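Does a bottle roll better than a mango?
By Bethel Wolde

People say round things roll. It sounds right, and grown-ups nod when you say it. But is it true? A coin is round and it sits flat on the table all day. So let's be fussy and ask which kind of round we mean.

A tube shape, like a tin of soup, is called a cylinder. Lay it down and it touches the table along a line. Push it from the side and it goes. Push it from the end and it only slides, and not very far.

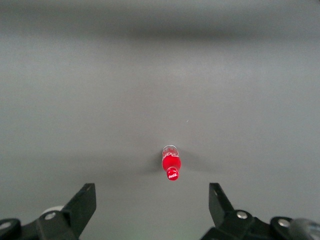

Bottles are trickier than tins. Many have a fat part and a thin part, and that changes things. Take a small Coca-Cola bottle lying on its side: the body is rounded, but it tapers toward a narrow neck with a red cap on the end. Will it roll in a straight line? I doubt it. The thin end has a shorter trip around than the fat end, so a shape like that likes to turn in a curve. Don't take my word for it. Try a paper cup on the floor and see where it ends up.

Then there is fruit. A book I had as a kid said fruit is "shaped like a ball", which is a pretty lazy thing to say. An orange comes close. A mango doesn't. It's more of an oval, so it may wobble, and it can roll one way more easily than another.
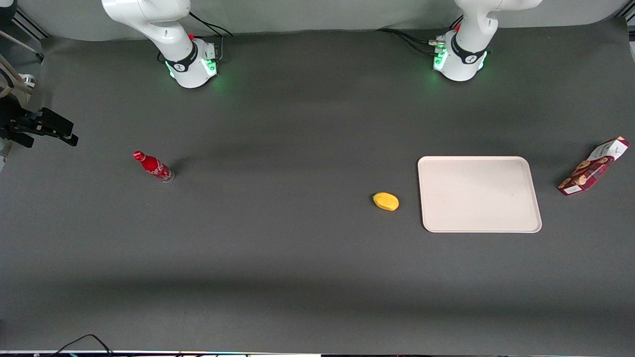 A red bottle on its side and a small yellow fruit on a dark grey table. Which would you bet on?

Before you bet, check the table. My neighbour Lencho swore that his orange could roll by itself, until we put a level on his kitchen bench and found a slope. A fair test needs a flat surface and the same gentle push each time. Do it five times, too. One good roll could just be luck.

Write down your guess first, in pen - no changing it later!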